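Partilhar 32
Comentários 6
Pesquisar neste site... OK

Uma sala branca com um canto de tijolo

A Bedero mudou-se em junho para o rés do chão de um antigo armazém e, durante meses, trabalhou entre caixas. Melur Chong, que ficou encarregada de arranjar a sala comum, recebeu-nos numa manhã de chuva e começou pelas paredes.

"Quando entrámos, estava tudo coberto com placas de gesso", conta. "O Shahram tirou uma para ver a instalação elétrica e apareceu o tijolo. Parámos a obra nesse dia."

Shahram Alipour, responsável pelos trabalhos, queria voltar a tapar. Chong pediu uma semana para pensar. Acabaram por deixar à vista apenas um troço e pintar o resto de branco. "Uma sala inteira em tijolo ficava escura", explica. "Assim temos a cor num sítio só e a luz bate no resto."

A decisão custou mais do que estava previsto. Foi preciso limpar as juntas à mão e refazer o estuque dos lados, que se desfazia. O orçamento da sala subiu 253 euros, valor que Chong cita de cor. "Tive de o justificar duas vezes."
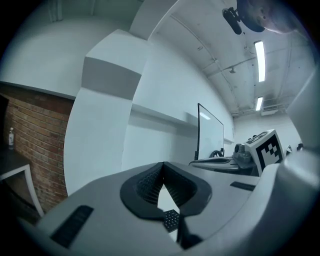
A coluna foi outra discussão. Alipour propôs forrá-la com prateleiras, mas Chong recusou. "Já temos pouca largura para passar. Se lhe pomos coisas à volta, as pessoas batem com os cotovelos." Ficou branca, com a faixa cinzenta na parte de cima, e não se falou mais no assunto.

O mobiliário é pouco. As mesas de tampo escuro e pernas brancas foram compradas em segunda mão à Lillness, que estava a fechar um escritório. Chong pagou 89 euros por cada uma e foi buscá-las numa carrinha emprestada. "O tampo escuro marca menos", diz. "Numa mesa branca vê-se cada chávena."

Pergunto se as pessoas deixam as mesas arrumadas. Ela encolhe os ombros. "Deixam garrafas de água. Há sempre uma garrafa. Ao fim do dia dou a volta e junto o que encontro -- já desisti de perguntar de quem são."

O teto ficou para o fim. Os tubos passam à vista, presos com abraçadeiras, e foram pintados de branco. Houve quem sugerisse um teto falso. "Perdíamos altura e, quando houvesse uma fuga, tínhamos de abrir tudo", responde. As lâmpadas fluorescentes também ficaram, apesar das queixas de Annag Galbraith, que trabalha ali quase todos os dias e acha a luz fria. Chong concorda com ela. "Mudá-las está na lista, mas antes disso há uma janela que não fecha."

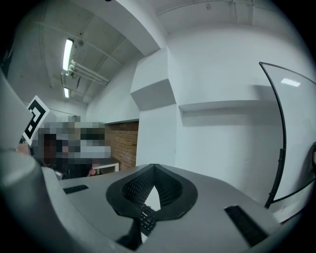
O troço de tijolo ficou entre panos de parede brancos.

Falta ainda resolver o eco. Com tanta parede lisa, duas conversas ao mesmo tempo já incomodam. A Zornosier apresentou uma proposta de painéis de feltro, e Chong pediu amostras antes de aceitar. Quer vê-las encostadas ao tijolo. "Se forem castanhas, não quero", avisa. "O Shahram diz que não se nota a diferença. Eu noto."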